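Home About Courses Visit Library Contact
Search this site Type your search here Go

About Clukska

Clukska is a small evening and weekend school for bookbinding and paper repair, and we love what we do! We teach people to sew a notebook, rescue a cookbook whose spine has given up, make a box for the family letters, and (if they stick with us long enough) bind a full book in cloth or leather from folded sheets to finished cover. You don't need to be handy. You don't need to own so much as a bone folder. Most of our students walk in having never held one, and plenty of them go home that night with a notebook they made themselves.

We started in Randlow with one long table, two borrowed presses and a class of six. The class was meant to run for a single season. Then the six wanted to know what came next, and they told their friends, and we had to work out what did come next. After a few years above a shoe repair shop we had filled every shelf and most of the stairs, so we moved across the river to Omside, and we've been here ever since.

Our building

The Omside building is plain, sturdy and full of good brick. We fell for it right away. The floors can take the weight of a cast iron press (ours needed a good deal of swearing to get through the door), the ceilings are high, and there's room to spread out big sheets of paper without bumping elbows.

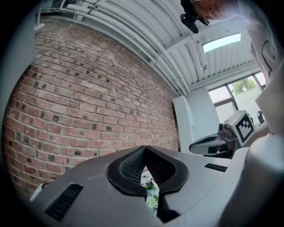 Brick wall and ceiling at our Omside building.

Classes are kept small, and everybody gets their own stretch of bench, their own knife and their own cutting mat. The presses, the board cutter and the sewing frames are shared. We've also got a library of more than 1,000 books about books, from old trade manuals to picture books on marbled paper, and students can borrow from it for as long as their course runs. Please do! They're meant to be used, and if one comes back with a loose page, well, we know how to fix that.

What we teach

The beginners' course, First Folds, runs for eight weeks. You'll make a pamphlet, a long-stitch journal, a Japanese stab binding and a simple hardcover with rounded corners. After that you can go in pretty much any direction you like. Some people head straight for box making and never come back to books at all, which we find a little puzzling but completely support.

Paper repair is our other big love. It's slow work, with wheat paste and very thin tissue, and it has a way of making an evening disappear. We teach how to mend tears, fill in missing corners and clean off surface dirt, and we're careful to teach when to stop.
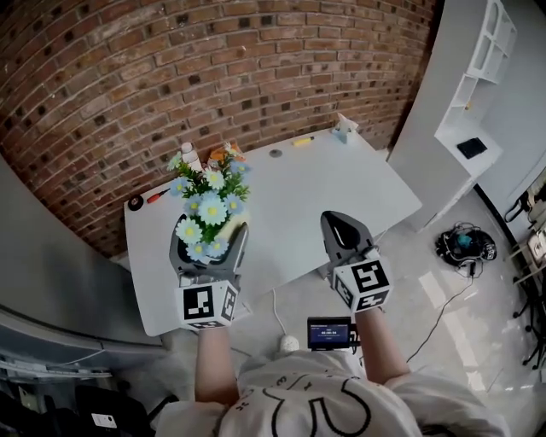

A book that has been handled for a hundred years ought to look like it, and a repair that's a shade too light is often better than one that's been fussed over until the paper around it suffers. We come back to this in every course, usually while someone is reaching for a second coat of paste. Old tape is the thing we get asked about most. Bring your taped-up books along and we'll talk through what can be done, but please don't try peeling it off at home first.

The Ibarra Collection

Our pride and joy is the Ibarra Collection, a set of 1,289 bookbinder's finishing tools given to us when the Ibarra bindery closed. There are brass letters, tiny leaves and stars, wheels for running a line of pattern down a spine, and a whole drawer of corner pieces that don't seem to match anything. We're still sorting and printing samples of them all. Students on the gold tooling course get to use them, and the wobbly first attempts go in a big album that we wouldn't part with for anything.

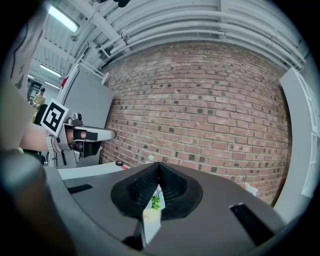 Who comes here

All kinds of people. Our youngest student so far was 17 and wanted to bind her own poems. We've had nurses, bus drivers, a whole knitting group, and a father and son who made matching photo albums and argued happily about the cover color for three weeks. In our last spring term we ran 27 classes, and a good half of the faces in them were ones we already knew.

Coming to visit

We hold an open house every April, with the presses out, paste on the stove and scrap paper for anybody who wants to try a first stitch. At other times of year, send us a note through the contact page and we'll find an hour to show you around. The front door sticks, so give it a good push.

Page last updated 28/11/2020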